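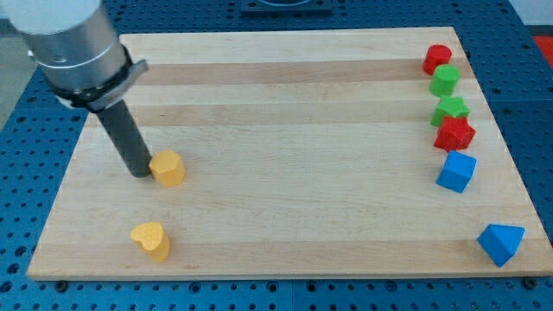 Ticket 683 – push-block episodes, instruction doesn't match what got pushed
Project: Morkell tabletop
Site: Arnberg, bench 2
Priority: high (blocks the April drop)
Status: open, see bottom

Problem
Training side at Tostach bounced a batch. 188 episodes sent, 26 flagged. Label text says one block, arm pushes a different one. Nearly all yellow. Instruction "push the yellow heart to the green star", arm goes to the yellow pentagon. Or the other way round.

Steps so far

9:10 – Replayed five of the flagged ones. Joint log fine, video fine, timestamps line up. So not a sync problem like last time.

9:35 – Checked the prompt list. Found lines that just say "the yellow block". Two yellows on the board, so operator picks whichever. Then the relabel script fills in a shape afterward and guesses. There's the bug, or half of it.

9:50 – Same thing possible with red, green and blue, two of each. Searched the list, "the blue block" shows up too. Fewer of those, but they're there.

10:20 – Pulled every prompt with color only. 66 lines out of the file. Replaced with color + shape. Kept the old file as prompts_old, please dont delete it.

10:40 – Turned off shape fill in the relabel script. If shape is missing it now throws an error and skips the episode. Annoying but safer.

11:15 – Test run, ten episodes, new list. Labels all match. One episode thrown out, tip was already touching the block at start so the start-pose check failed. Unrelated. Back the tip off before hitting record, the check wants a clear gap.

11:40 – Second run on the Lukumay config, same list. Stopped at episode three, config still pointed at prompts_old. Fixed the path, reran, fine.

Still to do
– relabel the flagged episodes by hand, watch the video, do not trust the text
– look through the unflagged ones too, they only sampled
– ask Tostach if they want "pentagon" or "hexagon" for the short yellow one, teh old labels use both
– resend batch

Leaving open until the resend is accepted. Dont record on the old list in the meantime.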